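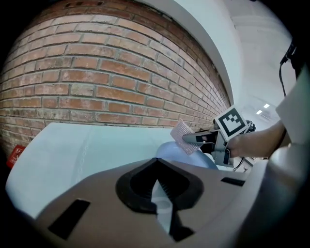

Marker on top, pink piece in the jaws.

Jobs > Flerklow > Software > Perception engineer

Perception / tooling engineer, 7 month contract, start July. Ref 3411.

Small software team, needs someone quick. You'd own pose tracking for our handheld grippers: fisheye video in, clean gripper paths out. Marker detection, lens calibration, time sync between two grippers. Code lives in Flamitz (C++ core, Python round the edges). Planner side is Jeon, you'd talk to it alot but not own it.

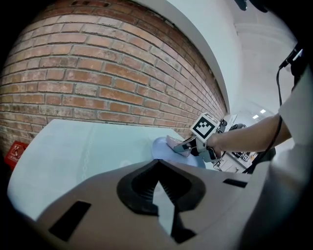
Second gripper at the light blue plate.

Must have: solid C++, camera geometry, happy reading other people's logs. Nice to have: bundle adjustment, any control work.

First job is the track dropouts when a marker tilts away. 300 clips waiting, labels are patchy.

Office in Drodotby, 3 days a week in, rest up to you.

Send CV plus a link to some code you wrote. No cover letter neeeded. Quote the ref.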